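Notebook - Brodstead bedroom, drawer task
January 8, 2026

Back on the nightstand today. Quick recap for whoever reads this after me: the question is whether the policy does better on the drawer when we train it with the short recovery clips mixed in (the ones where the operator starts from a bad pose on purpose and works back out of it), or whether we've been kidding ourselves since August and it's all just extra data. So this time both sets are the same size, 800 demos each. Set A is all clean runs. Set B swaps some of the clean ones for recoveries. Same training settings, same 3 seeds. Barnabás Hegyi set up the Disivent config and I checked the diff twice, so if something's off it's on both of us.

Drawer first, remotes second. I'm scoring those separately now, which we should have done from the start! A run that opens the drawer nicely and then fumbles the remote used to go down as a plain fail, and that buried most of what we wanted to see. The new sheet has one column for open, one for reach-in, one for lift, one for close.

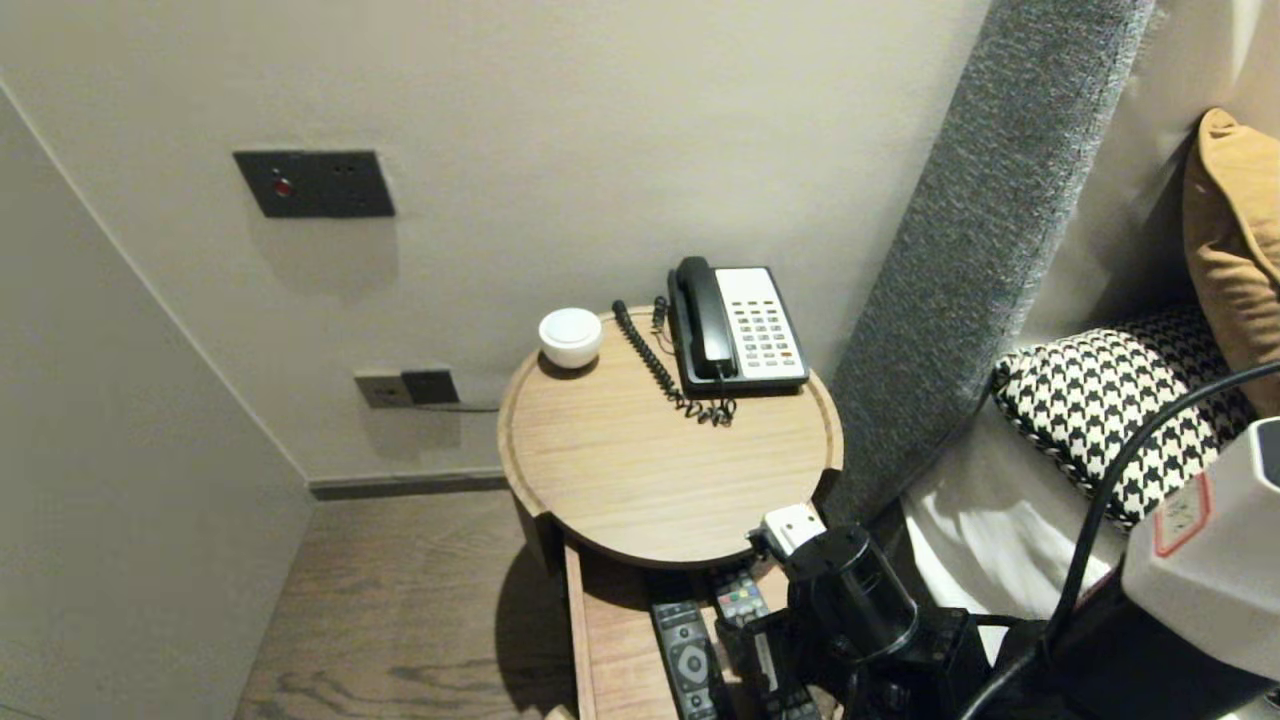
The reach-in is where the two sets split. Set A goes in fine when the drawer is all the way out, but give it a drawer that stopped short and it just keeps pushing down as if the opening were where it always is. Set B backs off, pulls a bit more, and tries again. I got pretty excited the first time I saw it do that (Barnabás can confirm, I yelled). Reach-in for B came out at 85 percent over all seeds. I'm not writing A's number here until I've rescored the runs I marked while I was still figuring out the new sheet - they were mostly A runs and I was being harsh.

Lift is a mess for both. The remote toward the back, half under the tabletop, is much harder than the one near the left side, and neither set has enough demos of it. I don't think recoveries can fix that. Probably need a different wrist angle in the teleop data, and Eren's viewer should tell us how often we ever used one.

Things to remember:
- Log how far the drawer is out at the start of every run. I've been eyeballing it and that's dumb.
- Phone cord stays where it is between runs. If it moves, note it.
- Seed 2 of set B closes the drawer way too fast. Check whether the Skurnska smoothing got turned off for that one.
- Ask Barnabás if the clean runs we dropped for B were picked at random or just off the end of the list. If it's the end of the list, we redo it.

Next up: rescore A, then the half-open drawer starts for both sets, all seeds.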